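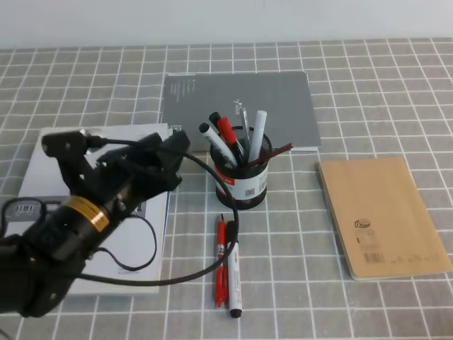

Attached: pen cup with the gray notebook and the white book, on the gridded cloth

From: Shona Prendergast
To: desk-and-paper list
Subject: Re: Pen cups, and what to keep in them

Kylie Grimshaw wrote:
> I've been clearing out the supply closet at work and ended up with
> more pen cups than desks. Most are the solid plastic kind, a few are
> wire mesh. Before I put in an order for the new room I'd like to hear
> what people here use and what they keep in it. My own cup had 6
> highlighters in it and not one of them wrote. Also, does anyone store
> markers tip down? I was told to do it years ago and never checked.
> And do you take the labels off? Mine has left a sticky ring.
>
> Kylie

Kylie,

I use mesh. The one in the attached picture is the black round kind, with the white label band still on it. I'll get to the label further down.

I had a solid plastic cup from Dadora for years before this. It was fine until a marker leaked in it, and then there was a pool of ink at the bottom that got on everything I put in. I washed it out and it never came clean. With mesh the ink goes straight through onto the desk, so you have to put something under it, but at least you find out the same day. I cut a circle of felt for the bottom of mine last winter. It lasted until March and then I threw it out, as it was collecting pencil dust. A piece of folded paper towel does the same job and you can change it.

What I keep in it: markers in black and red, a couple of white-barreled ones, one thin silver-gray pen, and a dark red pencil. That is all I want in a cup on the table. Everything else is in the drawer. My rule is that if I haven't picked something up in a week it goes in the drawer, and if I haven't picked it up from the drawer by the time I clean the drawer, I test it on scrap and either give it away or throw it out. I do the drawer on a Sunday when I think of it.

The pencil is the one that gives me trouble. It always ends up leaning way out over the rim. I tried a taller cup, a Dunstan, but then short pencils disappear into it and I had to tip the whole thing out to find them. If you share the room with people who use pencils down to the stub, buy the shorter cup and put up with the leaning. Neusa Caldeira posted a while back about putting a cardboard cross inside to make four sections. I made one out of a cereal box. It works in a wide cup. In a small one there isn't enough room left to get your fingers in.

On tip down or tip up: for the pens I own it has made no difference that I can see. For dry erase markers I lay them flat in the drawer if they're going to sit for a long time. The ones in daily use stand up in the cup, whichever way they land. I did have some Plekadis markers that went faint when they were stored tip up over a summer, and laying them flat for a few days brought most of them back. I can't tell you if that applies to other makes. Bronwyn McKinnon knows more about this than I do, and if she's still reading the list maybe she will answer.

On the caps, check them when you buy. I have had white caps and black caps on the same white barrels, and people swap them without looking. If you're outfitting a room, I would stay with markers where the cap matches the ink. You will spend less time drawing little lines on scrap to see what you've got.

The label. I leave it on if it's a band that goes around the cup and isn't stuck down hard. On mine there's red lettering near the top and a small barcode sticker, and none of it bothers me enough to do anything. For the sticky ring on yours, try cooking oil on a rag, leave it ten minutes, then dish soap. On mesh don't scrape with a blade, you'll take the black off the wire and it will rust there. I did that to one. Nii Ametepe told me to use a hair dryer on the label first, and that worked better than the oil on a cup that had a paper label with strong glue. It did not work on a plastic label.

As for where it goes, I keep the cup in front of the gray notebook, near the middle of the table. The notebook and the white book get stacked with one partly over the other when I'm busy, which I know some people on this list can't stand. I used to keep the cup at the back corner and I knocked it over reaching for it more than I do now.

The cloth with the white grid is useful for this too. I line notebooks up to it when I'm squaring a pile or marking a cover for trimming. It also means a rolling pen stops sooner than it would on a bare tabletop. It does pick up lint, and you'll want to shake it out.

For your order, if the new room has the long tables, I would get one cup for every two people and keep the spares in the closet. We gave everyone their own when we moved into the Ikwood building and within a month half of them were full of paper clips, rubber bands and dead pens. A shallow dish for the clips helped some.

If you do have extra mesh ones left over and don't want to store them, I would take two. I can pay the postage. The plastic ones I'd pass on, but the after-school program near me takes them for crayons and they aren't fussy about sticky rings, so let me know if you want the address.

One question back. Have you found a way of cleaning the inside of the mesh at the bottom, where the wire meets the rim? I've used an old toothbrush and it gets most of it, but there's a line of gray fluff that stays put.

Shona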